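Reken two-arm towel folding cell: a review after one season in a small laundry
7th November

We run a laundry that serves day nurseries, a swim school and a handful of guest houses. Most of what comes through is small: hand towels, washcloths, face towels with animals on them. Large flatwork has had machines for decades. Small towels still get folded by people standing at a table, and that is the job we bought the Reken cell to take over.

We took delivery in August. This review covers what it does well, what it does badly, and what happened to the work of the people who used to fold full time. I manage the floor and I folded for years before that.

What you get

The Reken is a bench-size cell with two arms on a front rail, a gripper on each, and cameras near the grippers as well as one looking over the whole table. Baskets stand at the back. You supply the table surface. Ours is a polished dark red one with white veins, chosen after we tried plain white and had trouble with pale hems. The wallpaper was our own choice as well.

The software is Sunov, licensed separately. It comes with a set of basic folds and you teach the rest by guiding the arms through them. We taught it 6 towel types before we let it run on customer work.

Finding the edge

Everything depends on the cell finding a hem. A towel that comes out of a basket in a lump has to be pulled about until there is something to hold, and this is the slowest part of the cycle. Thick terry with a wide, flat border goes best. Thin printed cloths that curl are harder, and anything with fringe we still do by hand.

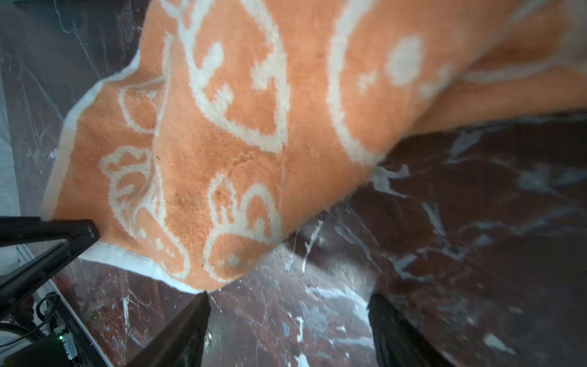 Orange terry towel with a white woven hem, gripper camera view.

The gripper view is shown on the operator's screen and I recommend leaving it on. When the cell stalls, you can usually tell from that view which fold of cloth is in the way. A person reaches in with the arms paused, flicks the towel flat and presses resume. On a bad batch that happens a lot. On a good one the operator can get on with sorting.

Speed and quality

An experienced folder beats it easily. I want to be clear on that point, as the brochure is vague about it. What the cell offers is a steady pace that is the same at the end of the shift as at the start. Its log shows 2479 towels folded since we put it on customer work. Corners meet well enough for nurseries. For the guest houses we want a sharper finish, and those still get a pass by hand.

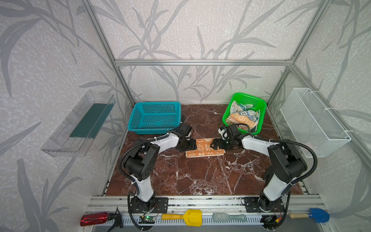
Setup is easier than I feared. Both arms sit on the same rail, so once the rail is level there is little else to adjust. Cleaning the table takes a minute. The cables loop out wide on both sides and you need to allow room for them when you plan the space. We did not, and had to move a shelf.

Prints and patterns

I expected busy prints to confuse it. They do cause some trouble, mostly where a dark band in the print is close in color to the table. White borders help a great deal. If you are buying towels with a cell like this in mind, buy bordered ones.

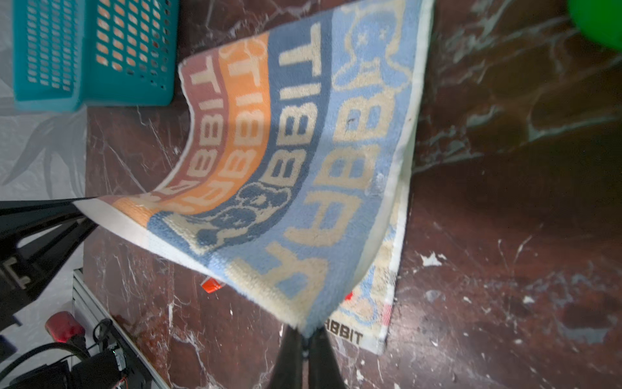

Striped RABBIT towel, lifted by the gripper near its lower center.

It also has no idea which way up a picture should be unless you teach it. Two of our nursery customers like the print facing out, and that took an extra afternoon of teaching for each design.

What changed for the staff

We have 8 people on the floor. Before the cell, 2 of them folded small towels all day. Nobody lost hours, which was agreed in writing before we signed the order. Those two now share the operator's post and spend the rest of the shift on sorting, mending and checking stains.

Sore wrists and shoulders were the main complaint at the folding table, and there is less of that now. On the other side, one of the two misses the table. She liked folding because you could talk while you did it. Minding the cell means watching a screen and listening for the stall tone, and it keeps you apart from the others. We turned the operator's stool to face the room, which helped a little. 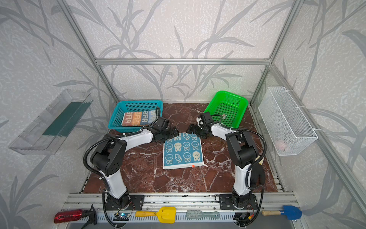 Teaching new folds has gone to the staff and I think that was the right call. The Reken trainer showed us the procedure, but the trainer had never folded for a living. Our folders knew to smooth from the middle outward and to take the top corners first, and the cell got better once they did the guiding. They asked for a higher rate for teaching days and got it. If you budget for one of these, put that in the budget too.

Compared with the Grasevon

We also had a Grasevon single-arm unit on trial. It costs less and takes up half the bench, but with one gripper it has to drag each towel against a bar, and the thin ones slid off. For washcloths only, it might do.

Service

Trindade handles parts and repairs in our area. One gripper pad wore through and the replacement came by post with clear instructions. The Sunov update in the second month wiped one of our taught folds, so keep a backup copy before you update.

Verdict

Worth having if most of your load is small bordered towels and you can spare someone to be near it. It will not run alone for a shift, whatever the sales sheet suggests. We are keeping ours and have not ordered a second.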